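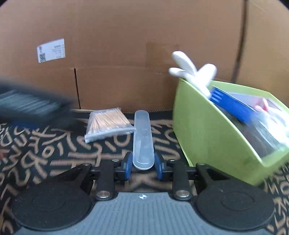 Every August, when the weather keeps people indoors, Müzeyyen Bayram takes everything out of her junk drawer and puts it on the table. Then she does the cupboard under the sink, the basket on top of the fridge and the box in the hallway. By lunch there is nowhere left to eat.

"I don't call it cleaning," she says. "I only want to know what I've got."

Bayram has lived in the same two-bedroom unit in Jilora for over 30 years. She raised three children there and ran a small alterations business from the back bedroom. The children have gone and the sewing machines with them, but the small things have kept coming in: packets, sachets, cases, sticks, scourers, lids. Most of them cost a dollar or two, and most were bought because the last one couldn't be found.

Her neighbour Ayten Özkan comes over to help. The two met at the Kozan markets when they were both new to the area, and they have been in and out of each other's kitchens ever since. Özkan's job is to hold things up and ask what they are.

The rules are simple. Each item goes on a dark cloth, where pale and see-through things show up better than they do on a timber table. If Bayram can say where she would use it next, it goes back in a drawer. If she can't, it goes in the green box. Anything left in the green box after 3 months goes to the op shop in Pradus or in the bin.

The green box has its own history. It was a gift box, and it has outlived whatever came in it. Bayram likes it because it is the right height for tall things to stand up in and because nobody in the family could mistake it for rubbish.

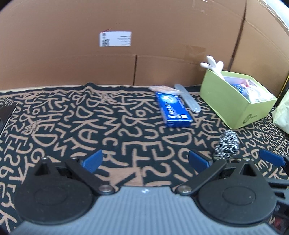
Sorting day: the green box, a metal scourer and a long plastic case on the lettered mat.

Long plastic cases are a sore point. Bayram keeps them all on the grounds that they will hold something. Özkan thinks a case with no job is just a lid and a bottom. They have agreed on a limit of two in the flat, one for the bathroom and one for a handbag. Anything past that goes in the box.

Thin wooden sticks are easier. Bayram buys them in zip-top bags and uses them for everything: testing cakes, holding up seedlings, cleaning out the groove around the stovetop. The bag they come in is perfectly good, so she no longer decants them into jars. She used to, and the jars fell over. Now the bag lies flat at the front of the second drawer and she can see when it's running low.

Metal scourers get strict treatment. One in use, one spare. They go under the sink in a dish with holes in the bottom, well away from the non-stick pans. Bayram has ruined two good frypans and blames a visiting son-in-law for both.

Packets are the biggest category and the slowest. Özkan reads out the front, then turns each one over and looks for a date. Anything with small print that neither of them can read is taken to the window. Flat packets are the worst for hiding, as they slide under other packets and stay there. Last year the pair found six sachets of the same vanilla sugar in four different places.

Their answer was to stop stacking. Packets now stand on edge in a shallow tray from Tomeck, a homewares shop that used to trade near the station, with the writing facing the front like cards in a library drawer. It takes up more room. Bayram says she has bought less since.

The whole job takes about a day, with a break for soup. Özkan once tried to keep a tally and gave up at 200 items, before they had reached the hallway. She doesn't recommend it.

For anyone wanting to try the same thing, Bayram's advice is practical. Start in the morning, when the light is good. Put down a cloth you don't mind getting crumbs on. Do one drawer and finish it before opening the next. Have the tea towels washed and ready, so the empty drawers can be wiped while they're empty. Don't start with photographs or letters, or you'll still be sitting there at dinner.

She also suggests having someone with you who doesn't share your taste. Özkan has no feeling for boxes and tins and will put nearly anything in the green box if she isn't watched. Bayram will take nearly anything out again. Between them they come to a decision.

At the end of the day the drawers go back in and the cloth gets shaken off the balcony. The green box goes on the floor of the linen cupboard with a bit of masking tape on the side and the month written on it. Bayram admits she has gone back in for things. Last time it was a ball of string, and she needed it the same week.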